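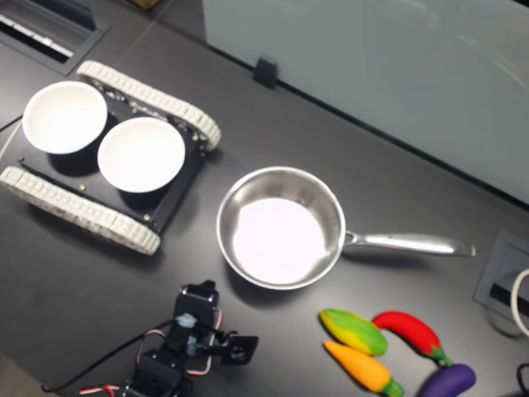

September, 7.40 in the morning

Read back over the last fortnight's notes before switching anything on. The question for this stage of the Bilero work is narrow. Given one short spoken or typed instruction and a fixed set of toy vegetables, does the policy choose the correct item and the correct container more often when the training episodes are relabelled by sub-step? The Leblanc baseline has a single sentence per episode. Ours has a sentence for each reach, grasp, carry and release. The trajectories are the same in both sets, so any difference should come from the labels.

The training set stands at 1468 episodes after pruning. I threw out the ones where the operator paused over the pan for a long time. The model had begun to copy the pause, and would hover with a closed gripper until the step limit ran out. I am not sure pruning is the right cure. Marking the pauses as idle and masking them in the loss would keep more data. Noted for later.

10.15

Calibration. The wrist joint was out by 2 degrees against the reference pose. Reset the zero, ran the reference pose again, difference now below what I can measure with the printed gauge. Wrote the new offset into the config and copied the old one to the log. Any run made before this morning must be read with the old offset. I have put that at the top of the results file in capitals.

The overhead view and the side view still disagree on the height of the pan rim. Polished steel is a poor target: the depth estimate picks up reflections from the inner wall and puts the bottom of the pan in the wrong place. Cimevmont had the same trouble with their sink trials and switched to an enamel pot. I would sooner keep the steel one and let the policy work from colour images alone, with depth used only for the safety stop. 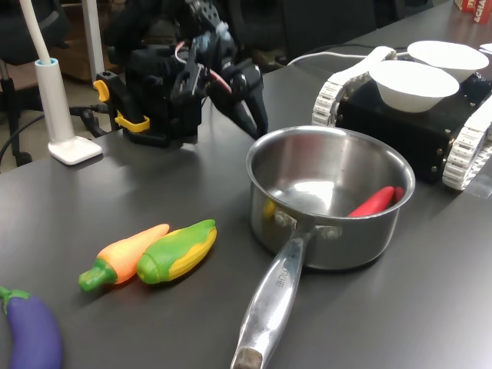
The instruction wording also needs fixing. "Put the pepper in the pan" is ambiguous in our set, as there is a chilli and a bell pepper, and the baseline labels use "pepper" for both. Searched the label file and found 104 episodes affected. Rewrote them by hand, which took until after lunch. They now say "chilli" or "bell pepper" and never the bare word. The two label sets have to get the same correction, otherwise the comparison tests vocabulary and tells me nothing on sub-steps. Retraining both from the same seed overnight.

15.30

Planned the evaluation while the machine was busy. 100 trials per policy, the instruction drawn at random, the start positions taken from a written list so that both policies meet the same layouts. Score in two parts: correct item, correct container. A drop on the way counts as correct item and failed container. A grasp of the wrong item ends the trial at once. The bowls on the tracked base are in the list as containers too, though the base will stay parked for the whole of this round. Moving it comes in the Brudport round and would add a second source of error that I cannot separate out yet.

Expected result, written down now so I can't adjust it afterwards: a clear gain on the item score, little or no gain on the container score. The container is named once, late in the sentence, and sub-step labels repeat it only in the carry and release steps. If the container score rises as well I will need another explanation.

Order for tomorrow:

1. Check that both training runs finished and that the final losses are in the log. If one stopped early, restart both.

2. Reference pose before the first trial and again after every block. Record the difference each time, including when it is zero. 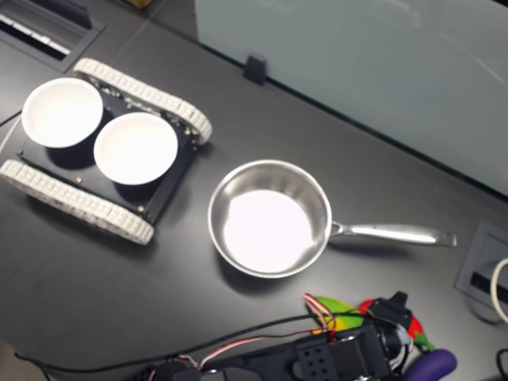
3. Baseline policy first on odd-numbered layouts, sub-step policy first on even. Lamp setting unchanged throughout.

4. Score from the recordings, with the policy name hidden in the file listing. No scoring from memory at the bench.

5. Back up the raw recordings before leaving.

18.05

Both runs started, loss falling on each. Power to the arm off.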